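La pinza pierde el engranaje a mitad del traslado y el programa sigue como si lo llevara

Foro de ayuda > Robótica de banco > Pinzas y herramientas
Etiquetas: pinza paralela, agarre, engranaje cónico, almohadillas

tornero_jubilado
Buenas. Tengo un brazo pequeño de sobremesa con pinza eléctrica de dos dedos (controladora Tredik) que coge engranajes cónicos de acero de una mesa forrada de tela y los lleva a un útil de medición. Las almohadillas de los dedos son negras, rugosas, las que venían montadas. Llevaba 426 ciclos sin ningún fallo y desde el miércoles se le caen piezas.

El fallo siempre es parecido. Cierra bien, levanta bien y, al girar la muñeca para presentar el agujero al útil, la pieza rota un poco entre los dedos. Unas veces se queda torcida y otras se va al suelo. Lo que más me preocupa es que el programa no se entera: llega al útil con la pinza vacía, baja y da el ciclo por bueno. En una ocasión la pieza cayó dentro del útil y el siguiente descenso la aplastó contra el tope. Doblé un palpador.

He probado a subir la fuerza de cierre del 40 al 60 % y mejora poco. También he bajado la velocidad del giro. El aire de la pinza no puede ser porque es eléctrica. ¿Cambio las almohadillas, cambio los dedos o es cosa del programa?

3 respuestas. Ordenadas por votos.

marta_utillajes
Tienes dos averías y conviene tratarlas por separado.

La primera es el agarre. Un cónico cogido por el diámetro exterior apoya solo en las puntas de unos pocos dientes de cada lado. Con una almohadilla blanda los dientes se clavan un poco y eso ayuda al principio, pero el material se va marcando, pierde espesor en esa zona y suelta migas. Cuando la siguiente pieza entra con los dientes en otra posición, apoya en los surcos de la anterior y puede girar. Subir la fuerza acelera el desgaste. Mira los bordes superiores de las almohadillas, suelen ser lo primero que se deshace. Si están comidos, cámbialas las dos a la vez, aunque una parezca mejor que la otra.

Yo las cambio cada 2.000 ciclos con piezas lisas y cada 800 con dentadas. Lo tuyo ha durado menos, así que revisaría también que los dedos cierren paralelos. Cierra sobre un cilindro rectificado con una tira de papel a cada lado y tira de las dos: tienen que ofrecer la misma resistencia arriba y abajo.

La segunda avería es la seria. La pinza tiene que comprobar que lleva pieza después de cerrar, después de levantar y otra vez justo antes de bajar al útil. Lee la apertura real de los dedos. Si es menor que la del engranaje menos un margen, parada y aviso. Una comprobación solo al cerrar no te sirve, porque tú la pierdes en el giro. Y mientras no lo tengas hecho, no dejes la máquina sola ni metas la mano a recoger la pieza con el brazo habilitado. Paro de emergencia primero.

Añado una foto del mismo tipo de agarre, con un engranaje marcado KG:

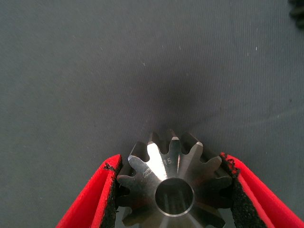

Los dientes exteriores se hunden un poco en la almohadilla derecha. En la esquina superior de esa misma almohadilla se ve el borde deshilachado y restos negros sobre el rojo del dedo.

kilo_y_medio
A mí me pasaba igual y era el aceite. Las piezas venían con película protectora. Trapo con alcohol y listo. No sé nada de la controladora.

opoku_taller
De acuerdo con lo de comprobar la apertura, pero ojo con la Tredik: en la mía la lectura tarda en estabilizarse después del movimiento. Si preguntas demasiado pronto te da el valor anterior y el programa cree que sigue habiendo pieza. Le puse una espera de 106 milisegundos antes de leer y dejó de darme falsos buenos. En la tuya puede ser otro valor, haz pruebas abriendo y cerrando en vacío.

Para el agarre yo acabé entrando por el agujero central con un expansor. Es más lento de centrar, pero no toca los dientes y la pieza no gira. Si tienes que dejar el agujero libre para medir, como parece, no te vale, y entonces haría unos dedos con una V poco profunda y la almohadilla pegada dentro.

Comentarios

tornero_jubilado: Gracias. Las almohadillas estaban comidas por arriba, la derecha bastante peor. La prueba del papel también da mal: arriba sale sin esfuerzo. He pedido juego nuevo y voy a revisar los tornillos de los dedos. Lo del aceite lo descarto, las desengraso antes de ponerlas en la mesa.

marta_utillajes: Si arriba sale suelto, aprieta los dedos antes de montar las nuevas o las gastarás igual.

tornero_jubilado: Uno de los tornillos del dedo derecho estaba flojo. Ya tengo metida la comprobación antes de bajar, con la espera que dice opoku_taller. He quitado una pieza a mano en modo paso a paso y ha parado donde debía. Falta probarlo con las almohadillas nuevas.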